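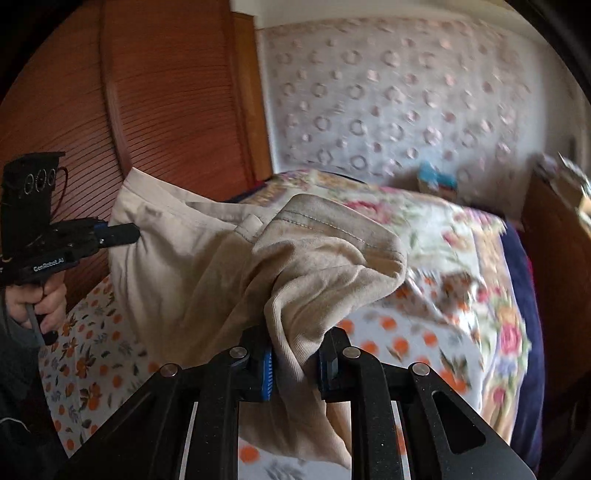

Beige twill trousers over the bed, before folding

Community > Clothes and Laundry > Folding and Storing

Ask | Unanswered | Popular | Members | Log in

How to fold twill trousers so the waistband does not make a bump?

Mimoza Stojanović
I have two pairs of beige trousers in twill cloth. When I fold them on the bed the waist part is always thicker than the legs, and the pile in the drawer leans to one side. Also the cloth makes deep creases when I lift it in the middle. I don't want to iron every time. Is it better to start from the waistband or from the bottom of the legs? I have only one drawer for trousers, no space for hangers.

Jasmina Popescu
Start from the waistband, but first hold it with both hands and shake the trousers two times, so the legs fall straight. Many people take them in the middle and then the cloth twists.

Close the button and the zipper if yours have them. Lay one leg exactly on the other, and pull the crotch corner a little inside so you have a straight line. With your palm, go from the waist down to the hem. Then fold the hem up, but stop 2 inches before the waistband — this is the important part, the thick places must not lie on each other. Fold once more, and put every second pair in the drawer turned around. My pile stays flat like this. Check also that the belt loops are lying down, a loop which is folded the wrong way leaves a mark on the cloth.

Edin Vidmar
I roll mine. Takes 10 seconds and creases are not so sharp. For the office maybe not so nice.

Johanna Brunner
It depends on how heavy the twill is. Thick twill does not like to be rolled, it opens again in the drawer. I would fold as Jasmina wrote, while the trousers are still a very little warm from the dryer. If they have already deep creases, hang them in the bathroom during a shower and fold after they are dry.

1,487 views

Comments

Arben Tomić: Turning every second pair around helped me, thank you.

Mimoza Stojanović: I tried with the 2 inches and the drawer closes now. The loops I always forgot.

Edin Vidmar: Still rolling — but good answer.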